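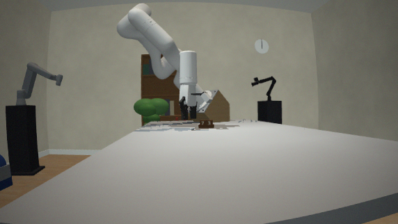
Workshop Tips: Shared Benches and Robot Arms

Since the arm went in at the Clullasside workshop, the bench routine has changed more than the bench has. These notes are for the day crew and anyone covering a late shift. They assume you have done the site induction and know where the stop button is.

Keep your half clear. The arm works at the far end of the table. The near end is for people, and it stays bare between jobs. Mugs, tape measures and offcuts go on a trolley. A mug left out at 7 a.m. will still be there when somebody reaches for the labelling sheet, and coffee in a cable tray cost us 14 hours in August.

Set blocks down square. The gripper comes in from straight overhead, so a block sitting at an angle to the fingers is the usual cause of a missed pick. Line it up with the table edge by eye, then take your hand away before you release the hold.

Write numbers large. Use a light paint pen on dark stock, two characters, on the face toward the operator. Small labels get misread by people well before they trouble any software.
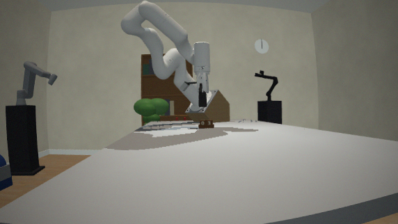 Isla Tosh writes that the squaring-up is fine but the waiting is what wore her down: she used to move every piece herself and now spends the same hour watching for the odd one that goes wrong. She would like the watching shared out and put on the roster like any other job.

Her point has been taken up. Watching is now a rostered task with a change of person every half-hour. Whoever is coming off walks the next person through any faults from that spell – a line in the log is not a handover. Fraser Hepburn keeps the log sheets, and the old ones go in the Flustness binder.

Wipe down with the arm on hold. Use a damp cloth and a neutral cleaner on the tabletop, and a dry microfibre on the arm covers. Do not spray toward the joints. Grit on the table shows up later as scuffed blocks.

Check your sightline before you start. Stand at the near end and look along the table. If you have to lean to see the fingertips, move your stool.

Log the cycle count at the end of each shift. At 2000 cycles the finger pads are inspected, and at 2975 they are replaced, worn or not. Spare pads are in the MacKinnon drawer, third from the top.
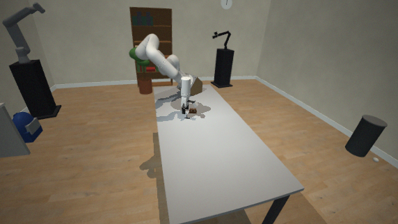
Far end for the arm, near end kept clear.

Corrections to Ross Crichton at the Clullasside desk.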